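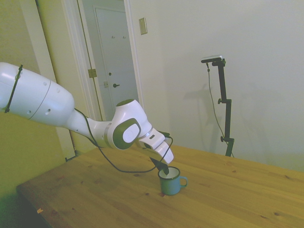
Hello Haf, and thanks for the nudge. You asked for the May report to be short and in plain words, so I'll do my best!

The big job this time was comparing the two grippers, the Florport and the Kurnoritz, on the same arm and with the same settings. We've logged 1861 tries so far out of the 2000 in the plan, so we're nearly there (the last batch should be finished by the time you read this). Small things with handles are still where the two differ most. The Florport is kinder to thin rims, but it's fussy about the angle it comes in at, and I spent far too long one Sunday fiddling with its opening width. The Kurnoritz is quicker and more forgiving, and a bit of a brute with anything light. 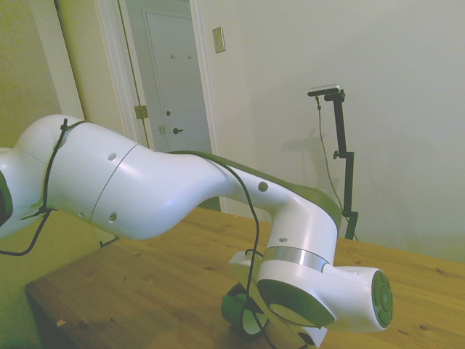
Cables have taken up more of my time than I'd like. Each gripper swap means re-routing everything by hand and then checking the arm can still turn fully at the wrist. At the moment one black cable is tied round the big joint with a cable tie and another just drapes over the middle of the arm, hanging down towards the wrist, and I'd like something neater before we start the faster runs. A set of proper clips would come to 600, which we can cover from the spares line if you're happy with that.

The Greduvard controller is behaving well. We had four dropouts in the first week, all of them cured by the new firmware - touch wood. The Solís one is still in its box, and I'll set it up once the gripper numbers are in.

Could you let me know about the clips when you get a minute?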